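Home Wine FAQ: The Questions I Get Most

I started keeping wine at home in a rented apartment with no basement, no spare room and a landlord who didn't want holes in anything. I've made most of the mistakes already, so feel free to borrow my answers. If yours isn't covered, use the contact form and I'll add it when I next do an update (usually July, when it's too hot to do anything else).

Do I need a wine fridge?

Probably not! If you buy a bottle on the way home and drink it that week, any shelf away from the stove is fine. I'd start thinking about a fridge if you're keeping bottles for more than a year, or if your place gets really hot in summer. Mine does, and I held out for ages before I gave in.

What temperature should I aim for?

The usual advice is 55°F, and that's a good target if you have a way to hit it. What I care about more is that it stays steady. A closet that sits in the mid sixties all year has treated my bottles better than the garage ever did, because the garage was lovely in winter and an oven by the end of spring.

Can I keep bottles on top of the refrigerator?

Please don't. I know it's the one empty spot in the kitchen, and I know somebody put a little rack up there in a magazine. It's warm, it's bright and it hums all day. Move them to the bottom of a closet, and put your cereal up there.

Should bottles lie down or stand up?

Cork, lay it down if you're keeping it for months or years, so the cork doesn't dry out. Screw cap, do whatever fits. For a bottle you'll open in the next few weeks it really makes no difference, and I keep those standing because they're easier to grab. I also stand older reds up for a day before opening so the gritty stuff sinks to the bottom.

Is a kitchen cabinet OK?

Yes, with a couple of conditions. Pick one that isn't next to the oven or the dishwasher, and skip anything above the stove. Keep the door closed. Lower is cooler, so I'd go for a floor-level cabinet over a wall one if you have the choice. Measure the height inside before you plan on standing bottles in there. Champagne bottles and those tall skinny Riesling ones have caught me out more than once.

How many bottles do you have?

Fewer than people think. My log says 1277 bottles since I started it, but that's every bottle that has ever come through the door, and most are long gone. Right now there are 454, which is still too many for an apartment, and I'm working on it (mostly at dinner).

How do you keep track of them?

A spreadsheet. I tried Jotuvix for a while and liked how it looked, but I kept forgetting to mark things as drunk, and then I'd go hunting for a bottle I'd finished at Thanksgiving. With the spreadsheet I have a printed copy taped inside the closet door, and a pencil on a string. Very high tech.

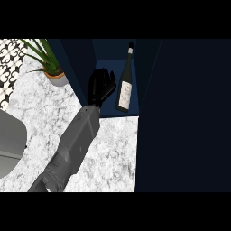
By the author, home wine keeper and editor of the Carkness Cellar Notes

How long does an open bottle last?

Two days for most reds, maybe a bit longer for a white in the fridge. Put the cork back in and chill it, even if it's red, and take it out a little before you want it. Sparkling needs a proper clamp stopper. The spoon-in-the-neck trick has never done a thing for me.

Does dark glass mean I can leave it in the sun?

No, sorry! Dark glass helps, but it isn't a pair of blackout curtains. I left a bottle of Quintero white on a windowsill for a whole summer and it tasted like wet cardboard. Clear bottles are worse still, so rosé goes at the very back of my closet.

Which rack should I buy?

I have two from Lotholm that stack, and they've been through a move without wobbling. Any rack that holds the bottle at both ends will do. Check that the slots are wide enough for Pinot bottles, which are fatter around the middle, and load the bottom row first.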